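Posadwood Round Basin – Wide Rim, Plastic
Item 1221
Colors: Orange, Yellow
Sold singly or in a set of three

Okay, I know. A plastic basin. You've got one under the sink already and it's probably cracked down one side, and you keep using it anyway (so did I, for years). But I've been selling housewares at Lindville long enough to get picky about the plain stuff, and this is the basin I take home myself.

What I like most is the rim. It's wide and it's rolled over, so you've got something to hang on to when the thing is full of water and you're shuffling from the tub to the back door trying not to soak your socks. The cheap ones have a thin little lip that digs into your fingers. I won't stock those anymore, and I've told two suppliers so.

The inside is smooth all the way down and it narrows to a flat bottom. No ridges, no fancy pattern for gunk to settle into. You swish it, you tip it out, you wipe it with a rag and you're done. I've had mine full of muddy carrots in the morning and hand-wash sweaters at night – with a good scrub in between, I promise!

Colors next. We carry a deep orange and a bright yellow, and I'd really suggest getting both if you can swing it. In my house yellow is for food and orange is for everything else, and even my husband can keep that straight. The orange can vary a bit from batch to batch, so if you need a perfect match, say so in the order notes and I'll pick them out side by side before they get packed.

Each one comes with a round red-and-white sticker stuck on the inside, down at the bottom. Peel it before the first use. If it leaves any glue behind, rub in a drop of cooking oil, give it five minutes and wash it off with dish soap. Don't go at it with a knife, please. I did that to my first one and you can still feel the scratch.

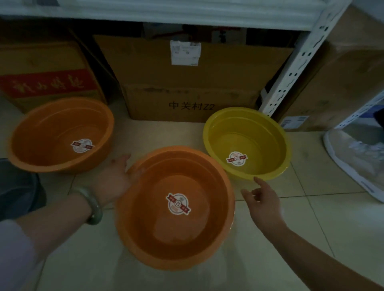

Barry Cheetham wrote in to say he'd bought the set for bathing his two old terriers and ended up keeping one in the garage for soaking paint rollers. His only gripe was the sticker, which he found out about after he'd already filled the basin with warm water, and he wanted to know if the basins would nest once they were dry or if they'd lock together the way his last ones did.

Good question, Barry, and they do nest. They'll grab each other a little if you push them down hard while they're wet, so let them dry first or drop a folded dish towel in between. If they do get stuck, run warm water over the outside one and twist. Don't yank on the rim.

A few other things people ask me:

Can I use it for hot water? Warm from the tap is fine. I wouldn't pour a boiling kettle straight into it. Put some cold in first.

Does it go in the dishwasher? It won't fit in mine, so I've never tried. Wash it by hand.

Can it live outside? For the summer, sure. I leave mine on the porch from May on and bring it in when the leaves come down. Plastic left in the sun year after year gets brittle, and this is plastic.

Is it good for feet? Oh yes. Flat bottom, room for both, handful of salts. July is when I sell the most of them and I have my suspicions.

How does it compare to the Udar tub? The Udar is taller and has handles, and it's a better pick for hauling weeds or ice. For washing anything by hand I'd go with this one. We also have the Buzatu dish pan, which is square and made to sit in a sink, so that's a different job.

Price and shipping

One basin is $5. The set of three is $11, any mix of the two colors, just tell us which. Orders go out in a cardboard box, nested, with paper in between. If you're buying for a daycare or a salon or something like that, we can do up to 20 in one shipment, and past that please call first so I can check the back shelves.

If a basin shows up cracked, send me a picture and I'll put another in the mail. You don't need to send the broken one back. Poke a few holes in it and plant some lettuce.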